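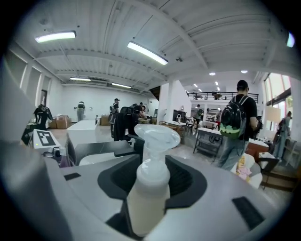
Home Issues Authors Search Contact

3. Shared workrooms and the bottle problem

3.1 Setting

The observations come from the Bamville hall, a single large room used by several groups at once. High corrugated ceiling, rows of long fluorescent fixtures, deep windows down one wall, a mezzanine at one end. Tables get moved most days. People carry things from one to the next and put them down where there is space, or where something will hold them upright. That second habit is the subject of this section.

We followed cleaning supplies only. Spray bottles, mostly, plus wipes and cloths. Each item was logged when it was found at rest, with the place it was found and what was holding it up. Logging ran through January, by the first author (Wanigasekara) in the mornings and the second (Manninen) after lunch. 157 resting positions in all. Items in a person's hand were not logged.

3.2 Resting places

We sorted positions into three kinds: open surface, assigned shelf, and what we call a found holder. A found holder is any opening, rim or gap that keeps a bottle standing but was not put there by us for that purpose. Figure 3 gives the plainest case, a white spray bottle with a clear sprayer head, standing upright in a dark gray recess in a light-gray molded housing. The bottle is held upright, and the question of whether the recess was "meant" for it dosen't matter to our coding. It was not on the assigned shelf list, so it went down as found.

Found holders accounted for 40 of the 157. More than we expected going in. The assigned shelf did worse then we had hoped, and open tabletop took most of the rest. Bottles on open tabletop were also the ones people asked after most, going by the notes.

Figure 3. Spray bottle in a found holder, Bamville hall. Tables, a mesh chair with a jacket over it and people at work behind.

3.3 Why upright matters

Trigger bottles are top heavy when low and awkward when full. Laid flat they leak at the collar, at least the Daher refills we bought did. A hole of the right width solves this with no effort, and it leaves the trigger up and easy to grab. Same logic as an umbrella stand. Seven of the people we spoke to said they looked for "a hole" or "a slot" before they looked for the shelf. One said the shelf was too far and left it at that.

Jackets behave in a similar way, chair backs instead of hooks, but we did not log clothing and make no claim.

3.4 Limits

One hall, one month, one class of object. Opaque bottles were not checked for fill level, so we cannot say if full ones and near-empty ones end up in different places. The coding sheet used was the Fluvby version, last revised 07/01/2020, and its category "rim" overlaps with "recess" in ways we only noticed late. Both are merged in Table 2. The Trisuvgate hall was visited but its log is incomplete and is left out here.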